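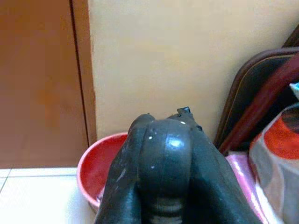
*墙角、红塑料盆、白瓷砖:家里最难扫干净的一类地方。*

## 扫地倒簸箕这件事,机器替不了你多少

每年到了六月,家里一开窗,灰就多,来信问的也总是同一件事:能不能买台带手臂的机器,把扫地、倒簸箕全包了。我的回答还是那句,先别急着掏钱。

圆盘式的扫地机不在此列,那东西平地上够用。我说的是真拿扫帚、真端簸箕的那种。Dreltoma 的宣传册上写着“每小时可完成 200 次拾取”,我看了两遍,没找到一句话讲拾的是什么。纸团和头发是两回事,纸团和饭粒更是两回事。

Petro Stetsiuk 在 Verden 的维修间管过一阵试用机,他给我的记录很朴素:一间小卧室,扫完加倒完,机器用了 43 分钟,人用了 13 分钟。机器那 43 分钟里还不算挪椅子,椅子是他挪的。

### 难在哪儿

**墙角。** 扫帚毛一压就散,碰到踢脚线会往回弹,灰跟着弹。人手会不自觉地把扫帚侧过来,用边上那一撮毛去勾。

**簸箕的前沿。** 要贴地,又不能压得太死。瓷砖有缝,前沿卡在缝上就翘,细灰全从底下溜过去。

**端起来以后。** 簸箕离了地,口子得略微朝上,一路端平到垃圾桶边,再翻。轻的东西最麻烦,走快一点就飘出来。

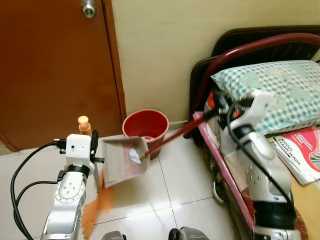
翻的时候也有讲究。先把簸箕口伸进桶沿里面,再抬柄,别悬在桶上方抖。抖一下,细灰有一半落在桶外,等于白扫。Hirus 的演示片我看过,每段都停在翻簸箕之前,下一个镜头地板已经干净了。

### 自己动手,照这样来

- 从门对面的墙往门口扫,最后一堆留在门边收。
- 靠墙立着的、搭着的东西先拿开,布和袋子尤其爱藏灰。
- 扫帚别抬高,毛尖不离地,每一下短一点。
- 瓷砖缝顺着扫,横着扫只会把灰填进去。
- 收细灰时簸箕往后退三次,每退一次补扫一下。剩下那条灰线用湿纸巾抹掉。
- 塑料桶挪到簸箕旁边来,少端几步路。
- 扫帚用完挂起来,或者毛朝上靠着。毛压弯了,墙角就再也扫不进去。

毛已经弯了的,热水泡几分钟,理顺,用橡皮筋松松箍住晾一夜。能救回来七八成,救不回来就换,一把扫帚没几个钱。

### 真想买机器的话

Tyra Ljungberg 不同意我的看法。她在信里说,对弯不下腰的人,慢一点没关系,能干完就行。这话有道理,我收下。可“能干完”三个字正是我还没见到的。她提到的 Wojcik 那一款,租一个月要 1000,搬家具、换垃圾袋、捡掉在床底的东西都不管。

要试就短租,拿自己家最乱的一间试,别让销售先收拾。看三样:墙角有没有剩灰,倒完以后桶边的地砖干不干净,中途要人搭几次手。最后这一样请拿纸笔记下来,人的记性对新机器总是偏宽。

长柄簸箕倒是可以现在就买,柄到腰那么高的,不用弯腰。挑前沿带一条软胶的,买之前在店里的地砖上压一压,看有没有透光的缝。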